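Why Do So Many Tablecloths Have Checks?

Have you ever eaten at a table with a red-and-white checkered cloth? It makes you think of picnics right away! But those squares are more than a pattern. They are a little lesson in how cloth gets made.

Cloth is woven on a machine called a loom. Long threads, called the warp, are stretched tight from one end to the other. Then another thread, the weft, goes over and under them, over and under, all the way across. Now for the fun part — what if some of the threads are red and some are white?

Say you line up 15 red threads, then 15 white ones, and keep going. You get stripes! Weave across them the same way, red then white, and the stripes cross and turn into squares.

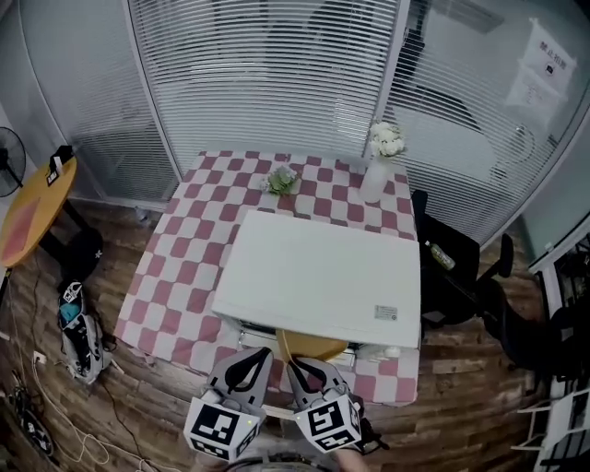
Where red crosses red, the square is bright red. Where white crosses white, it stays white. And where red crosses white, your eyes mix the two and you see pink — even though there isn't a single pink thread in there! This kind of cloth is called gingham. Some checkered cloths are printed instead, with the squares put on top like ink on paper.

Want to try it? You need red paper, white paper, scissors and tape.

1. Cut 4 long strips of each color.
2. Tape one end of each strip to the table, side by side, red, white, red, white.
3. Cut 4 more of each and weave them through, over and under.
4. Push the strips close together and tape the edges.

Hang your weaving on the fridge, or make a bigger one and put your lunch on it!

Written by Tamsin Kerslake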